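3. Materials and Methods

3.1 Boards and surfaces
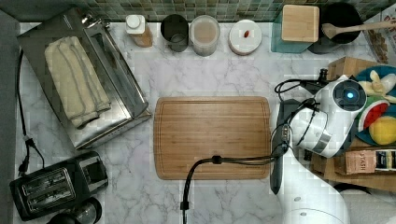 Figure 1. Bamboo board with juice groove, on marble countertop.

We wanted to know how long food smell stays in a cutting board under normal home washing, and whether the kind of board matters as much as people think. Earlier work (see Section 2) mostly used small cut pieces of wood in sealed jars. Fine for chemistry, less fine if you want to say anything about kitchens. So whole boards, whole onions, a regular sink.

Four board materials were used: bamboo, maple, beech and polyethylene. Boards were bought new from two suppliers, Mosberg (bamboo, maple) and Engate (beech, polyethylene). No board had been oiled by us before the first run. Whether the maker had oiled them we could not always find out. The Mosberg maple felt slightly waxy out of the wrap and we treat it as pre-finished from here on. The others we call unfinished, with the same caution.

Board shape was not held constant. Some had a juice groove, some did not, and this turned out to be a headache because onion juice collects in a groove and a quick wipe tends to miss it. We dealt with it by sampling the flat center and the border as separate zones (3.4). A board without a groove was sampled at the same distance from the edge.

Thickness also varied. We don't correct for it. Smell uptake over the times used here is a surface matter, a few cell layers at most in the denser woods, and the thick boards did not behave differently from the thin ones within a material.

3.2 Foods

Yellow onion, garlic and raw salmon. Onion and garlic were chosen because the sulfur compounds are easy for people to pick out even at low levels, and salmon because it is the one home cooks complain about. In a short survey run in February, before the main study, fish was named most often as the smell that "won't go away", then garlic. Onion came third. The survey was small and is only used here to justify the choice of foods.

Onions were peeled and cut into a rough dice by hand. Garlic was crushed with the flat of the knife, then minced. Salmon was skinned and sliced. Same amount by weight each time within a food. The cut food was left on the board for 13 minutes, long enough to stand in for the usual delay while a pan heats up or somebody goes looking for the salt, then scraped off with the back of the knife. Any liquid left behind stayed where it was.

One garlic batch was old and had started to sprout. It gave noticeably weaker scores on all materials and those runs were repeated with fresh bulbs. The old-batch runs are not in any of the results below.

3.3 Washing

Three wash treatments. Rinse only: warm tap water, no rubbing. Soap: warm water, unscented dish soap, soft sponge, both faces and all edges. Salt and lemon: coarse salt spread on the wet board, rubbed with half a lemon, left to sit 2 minutes, rinsed. The last one is the folk remedy and the reason a lot of people will read this paper at all.

Soap was the Simões unscented liquid throughout. We tried a store brand first but it was unscented in name only, and two panel members picked up a flowery note on boards that had never touched food. Sponges were thrown out after each board. Wasteful, but a used sponge carries garlic from one board to the next very well indeed.

Water temperature was checked at the tap at the start of each session. It drifts in our building during the morning when other floors are running hot water, so washing was not started before noon.

After washing, boards stood on their long edge in a wire rack for 60 minutes before sampling. Boards dried flat were tested in pilot runs and kept more smell on the underside, which fits what others have reported for damp wood. Drying position was therefore fixed. We come back to this in the discussion as we think it matters more than the choice of soap.

3.4 Sampling and scoring

Smell was scored by a trained panel. We had hoped to run gas samples alongside the panel for every board but instrument time was short and gas data were only collected for onion. Those are given separately in 4.3 and should be read as support, not as the main result.

For each board a glass dome was placed over the zone to be tested (center or border), left for a fixed time, then lifted at the edge and sniffed. Panel members scored strength on a line scale running from "nothing" to "as strong as the fresh food". They also named the smell if they could. They wore eye masks, so board material and color were hidden, though wood itself has a smell and a good nose could probably tell maple from plastic. We could not get around this. Blank boards, washed but never used for food, were mixed in to catch people scoring the wood and not the residue.

Blanks got low scores but not zero scores. Bamboo blanks were the worst for this, with several panel members writing "grassy" or "hay" and one writing "tea". Each board's score was corrected by taking away the mean blank score for that material. Corrected scores below zero were set to zero.

Across all foods, boards, washes and zones this gave 600 scores. Missing scores (a panel member with a cold, mainly) were left missing and were not filled in.

3.5 Repeat use

A board in a kitchen is not new every time. To get at this, a set of boards from each material was put through repeated cycles of onion, soap wash and drying, then tested as above. Knife marks built up over the cycles, most clearly on the polyethylene, where they went fuzzy and whitish. Beech marks were shallower than we expected. Bamboo hardly marked, but the knives needed sharpening more often, a cost that the usual advice on bamboo boards tends to leave out.

We did not sand or re-oil between cycles. Some owners do, most don't, going by the survey. The effect of oiling is a separate question and the Varnton group's method for oiled samples would be a good starting point for whoever takes it up.

3.6 Analysis

Corrected scores were compared with a mixed model: material, food, wash and zone as fixed effects, panel member and board as random effects. Two-way terms were kept when they improved the fit. Three-way terms were tried and dropped, as they were hard to read and did little. The model was fit once on all data and once without the rinse-only treatment, becuase rinse-only scores were so much higher than the rest that they stretched the scale and hid smaller differences.

Zone was the term we were least sure of. In the end border scores ran higher than center scores after rinse-only and salt-and-lemon, and were close to equal after soap. Our reading is that the sponge gets into the groove and half a lemon does not. Boards with no groove showed a smaller gap, in the same direction, so the groove is not the whole story. Splashes and scraping probably push liquid outward on any board.

Residuals were checked by eye. There was some bunching at zero from the correction step. Running the model on uncorrected scores with the blank mean as a covariate gave the same ordering of materials and washes, and the corrected version is reported for simplicity.

3.7 Limits of the method

A few things to keep in mind before the results. Panel scoring in a closed room is more sensitive than a person making a sandwich. A score that differs clearly in the model may not be one that anybody would notice at home. We asked the panel at the end of each session whether they would slice an apple on the board just tested, yes or no, and these answers are reported next to the scores in Table 2. For soap-washed boards nearly all answers were yes, whatever the material.

Smell is also not the same as hygiene. A board can smell clean and carry bacteria, or smell of garlic and be perfectly safe. Nothing here was cultured and no claim is made about safety. Readers after that should go to the separate litrature on microbes in wood and plastic, which is large and does not agree with itself.

Last, all boards of a material came from one supplier. Material and maker can't be pulled apart in this design. A Mosberg bamboo board stands in for bamboo in general, and glue, finish and density differ between makers. A wider purchase was planned and was cut for cost.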